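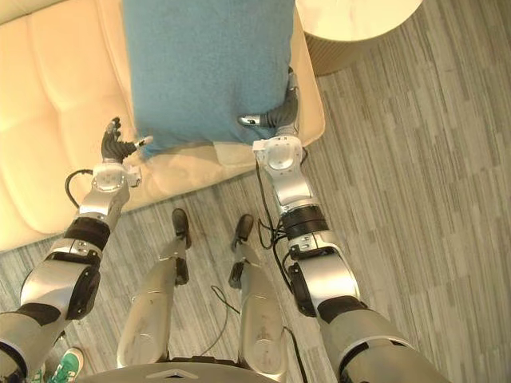
Teleoperating a Humanoid Through a Cloth Task at the Sofa

Posted by the Hivier tutorials desk, Monday, August 26, 2019

This tutorial covers recording demonstrations of a cloth task with a full-size humanoid under remote control. The operator wears the Trimo headset and gloves, sees through the head camera, and moves the robot's arms by moving their own. The recordings are then used to train a policy in Rind. If you have only done tabletop work so far, read the part on stance first. Most of the bad episodes we get from new sites come from there.

What you need

A humanoid with two multi-fingered hands and a camera in the head
Trimo headset and gloves, charged
The Rind recorder, set up and writing to a local disk
A sofa or bench with a smooth seat
A cloth the size of a hand towel, in a color that stands apart from the seat
A second person on the floor with the emergency stop

Plan on 300 episodes for a first usable policy. You can train on fewer to check that the pipeline runs, but don't judge the task by the result.

Setting up the room

Put the robot on the carpet facing the sofa and leave enough clear floor that the floor person can walk all the way around it. Move chairs and loose bags out of reach of the arms at full stretch. Small furniture beside the sofa can stay if it will be there when the policy runs. Keep it in the same spot all day and write the layout in the session notes.

Draw the curtains or accept the daylight and note it. Shiny upholstery picks up reflections, and these shift through the day. We record in both conditions and tag them separately.

Setting the stance

Stand the robot with its feet side by side and the toes close to the front of the seat. Have the operator look down through the headset before touching the cloth. Both feet should be in view with carpet between them. A slight difference between the feet is fine. If one foot is well ahead of the other, step back and come in again, as the torso will be turned and one arm will run out of reach before the other.

Check the cables at the same time. Raise both arms to shoulder height, lower them, and watch the loops near the elbows. They should have slack in every position and should never hang where a foot could come down on them. The floor person looks after any cable on the carpet.
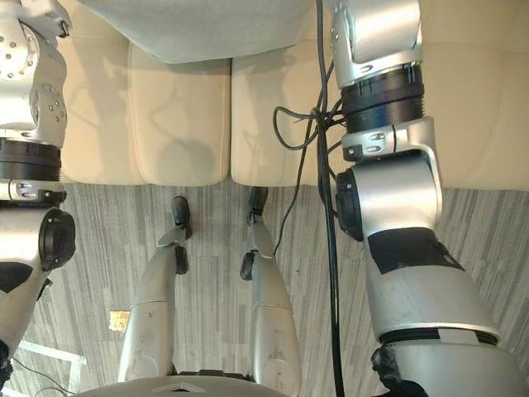
Starting an episode

1. Let both arms hang at the robot's sides. Every episode begins from this pose. The gloves need to match it to within 10 degrees at each joint before Trimo will hand over control.

2. Have the floor person lay the cloth on the seat and step back. Change the placement a little each time: nearer the edge, turned slightly, with a fold or without. Keep it inside the area both hands can reach.

3. Press record in Rind and wait for the tone. Hold still for a full second so the start is easy to find later.

4. Look at the cloth, then bring both hands forward together. Come in low, with the fingers open and the thumbs toward each other.

5. Pinch one lower corner with each hand. Press lightly into the seat as the fingers close, which keeps the fabric from sliding away. Pushing hard will trip the wrist limit and end the episode.

6. Pull the corners apart until the lower edge is fairly straight. Small wrinkles don't matter.

7. Open both hands fully before moving them. If you pull back with the fingers half closed you will drag the cloth along.

8. Return to the hanging pose, hold still for a second, and stop the recording.

When a grasp fails

Try the corner again once in the same episode. Recoveries are useful training data and should be kept with the "retry" tag. If the second try fails, stop and mark the episode as failed. Do not have the floor person reach in while the robot is under control.

Checking the data

Rind saves 1000 frames per episode by default. Raise this to 2000 if your operators are slow at first, or the return to the hanging pose will be lost. After every block of episodes, play back a few and look for dropped frames, fingers that lag behind the gloves, and a floor person's hands left in view.

Files go to the session folder with one subfolder per operator. Upload them with the Zotano sync tool at the end of the day. Keep the local copy until the upload report shows no missing episodes.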